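Hands First: An Afternoon at the Ostcombe Open Day

Mester builds handling equipment for packing lines, and in September it opened its Ostcombe site to visitors. The main hall held what one would expect: two conveyor cells, a palletizer behind fencing, and a long bench of worn parts with tags on them. The part of the program that drew the longest wait was in a side bay closed off with black curtains, where no robot arm was moving at all.

The bay belongs to a project called Flakosby. Its aim is to teach a two-armed machine to put soft retail goods into open containers, a job that most packing lines still give to people. Bags are awkward for automation. They change shape when squeezed, the printed film throws reflections back at the sensors, and the contents shift inside the package. A suction cup that lifts a carton without trouble will often lose a half-filled bag as the film wrinkles under the lip.

Flakosby's approach is to record people doing the task with the same kind of end tool the machine will carry. The operator holds a gripper in each hand, works through a short task at a table, and puts the goods where they belong. The position of each tool and the opening of its jaws are logged together with video. The recordings are then used to train a control policy, which is later tested on the arms in the main hall. 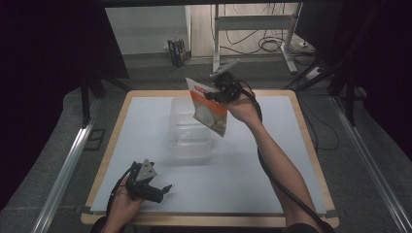
A snack bag held over a clear tub at the Flakosby table. The left-hand gripper is open.

The task on show was a simple one, and it was repeated all afternoon. A session in the bay is limited to 40 minutes, after which the operator changes. Staff gave two reasons for the limit. The first is wrist fatigue, which shows up in the recordings as small corrections near the end of each motion. The second is habit. After a long run an operator settles on one path to the container and stops varying it, and a policy trained on such data does poorly when the container is moved a few inches.

The choice of a transparent tub was raised by several visitors. Clear plastic is hard for depth sensors, which tend to report the surface behind it, and on a pale tabletop it gives an ordinary camera little contrast to work with. The project team keeps it in the task set for that reason. An opaque bin is easier, and a policy trained only on opaque bins was said to release too early when it met a clear one.

By the day of the visit the Flakosby set held 3,756 recorded runs. Each is reviewed before it is accepted. A run is rejected if the item is dropped, if the hand blocks the view of the jaws for too long, or if the tracking shows a jump. The acceptance rate stood at 93 percent, up from a much lower figure in the spring, when the cables were still taped to the tools and pulled on them at full reach. They now hang free along the arm with enough slack for the operator to reach the back of the table.

Visitors were allowed to try the grippers, and most found that the first attempts went badly. The common error is to close the jaws on the middle of the bag, where the contents push back and the film slides. Pinching nearer the top seam works better. The second error is to look at the hand instead of the container. Operators in training are told to fix their eyes on the place where the item will go, as they would when setting down a cup.

Less time was spent on the fingers themselves, although they have taken up much of the engineering budget. 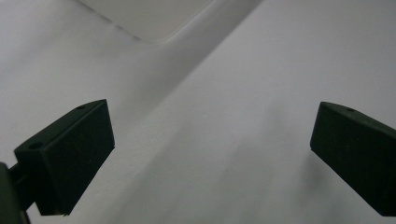
Page last modified: September, 4:10 p.m.

The fingers are treated as replaceable parts. Mester has been through 9 finger shapes on the project, and the drawings for the older ones were pinned up by the door. Early versions were narrow and round at the end, which suited rigid parts but put too much pressure on a small patch of film. Later versions are blockier, with angled faces that spread the load. The cost is reach: a broad finger needs more room beside the item, and in a crowded container it can catch on goods that are already packed.

A change of finger also has a cost in data. Runs recorded with one shape do not transfer cleanly to another, as the point of contact moves and the jaws meet at a different opening. The team handles this by marking every run with a finger version and retraining with the newest version weighted more heavily. A second group at Nkosi, a contract packer that will host the first trial, wanted the shape frozen before any equipment was delivered. It was frozen over the summer.

The results shown in the main hall were mixed. On one of the two cells the trained policy placed single bags into a fixed container at a steady pace, slower than a person. With the container shifted between cycles, it hesitated at the edge and in two cases withdrew and tried again. Both retries ended with the bag in the container. With two bags touching, it could not reliably separate them, and an attendant stepped in to reset the cell.

Mester did not give a price or a shipping date. The Nkosi trial will run on one line, on one shift, with a person stationed at the outfeed. Visitors who asked about heavier goods were told that the present gripper is meant for light packages and that a larger tool is at the drawing stage. The side bay closed at 4 p.m., and the cells in the main hall ran for another half hour.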